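FOR IMMEDIATE RELEASE
October 2018

Prindura to Open Furniture Repair Workshop in Plivcombe

PLIVCOMBE - Prindura, the furniture repair and refinishing company, will open a second workshop in Plivcombe this month. The new site is on the ground floor of the former Pusar print works and will take in tables, chairs, dressers and bed frames from households and small businesses.

The company has worked out of a single location in Sala until now. Last year that shop finished 600 repair jobs, and wait times for larger pieces reached 37 days. Customers from Plivcombe and the towns north of it made up a large share of the bookings, and many asked for a drop-off point closer to home.

The Plivcombe workshop will handle structural repairs, regluing, veneer patching, stripping and refinishing. Upholstery work will still be done in Sala. Pieces that need both will be moved between the two sites at no extra charge to the customer.

Estimates are free for items brought to the counter. Home visits for estimates can be booked within the Plivcombe city limits for a small fee, and the fee is taken off the bill if the work goes ahead. Prindura does not accept pianos, outdoor furniture or pieces with active insect damage.

The company will also run evening classes at the new site starting in March. The first course covers the care of wooden tabletops, including cleaning, waxing, and dealing with water rings and light scratches. Students may bring one small item of their own to work on. Materials are included in the course price.

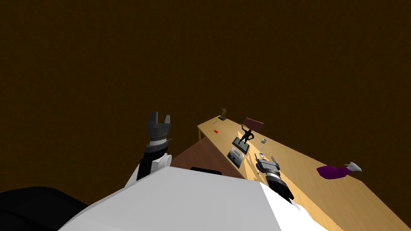

Prindura Press Office

Existing customers do not need to do anything. Open orders will be completed in Sala and can be picked up there as planned. Anyone who would like to collect from Plivcombe instead should call the shop before the piece is finished.

Parking is available behind the building, with a loading door at street level. The entrance is on the Sala road side.

About Prindura
Prindura repairs and refinishes household furniture. It has workshops in Sala and Plivcombe.

Media contact: Prindura Press Office, Sala

###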